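Progress report to the Barua fund: robot handling project, September open day

The open day at our Nudthorpe workshop went ahead in September as planned. It was the main item left over from the last report, so most of this one is about it.

We had 250 visitors against a target of 200 in the application. The doors opened at 10 am and the busiest stretch was before lunch. Lakmal Talukder ran the arm and Rezaul Bhattacharjee did the talking. The task was pick and place on a board marked out in squares with blue painter's tape, with small objects such as a yellow toy car. Visitors chose a square and the arm was asked to put the object in it.
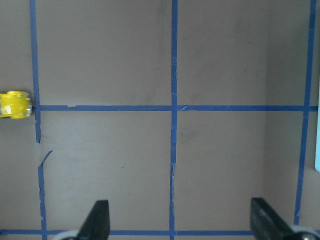

We had meant to use the printed mat from Willar, but it was held up and we went with tape. The tape does the job for a public session. For test runs we want lines that stay the same from one month to the next, and the mat is still on order. The cost is within the materials line and we aren't asking for more.

Over the day Lakmal logged 1,153 attempts — our target was 1,000. We haven't finished sorting them. Each attempt has to be marked by hand as placed, dropped or stopped, and two people are doing that in between other work. The full table will come with the next report.

Two things slowed us down. The arm had to be restarted after lunch, and the queue got long while that was done. We also found that people at the back couldn't follow what was going on at the board. Next time we'll put the wrist camera view up on a big screen.

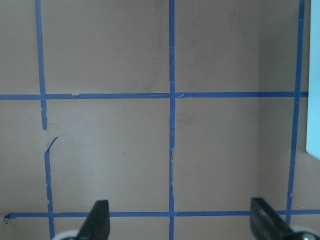
Rezaul was asked by several visitors why the arm moved so slowly, and one teacher from Brutby said her students would have liked to see it get something wrong and try again. We think that's a fair point and will plan a short session on failed grips for the school visit to Brutby.

Spending is on track. The remaining work is the marking, the mat and the Brutby visit.

Comments (2)

Marlee
Will the Brutby visit be open to parents as well? We missed the September one.

gt_north
Good day out. Parking was a pain, and the signs from the main road could have been bigger.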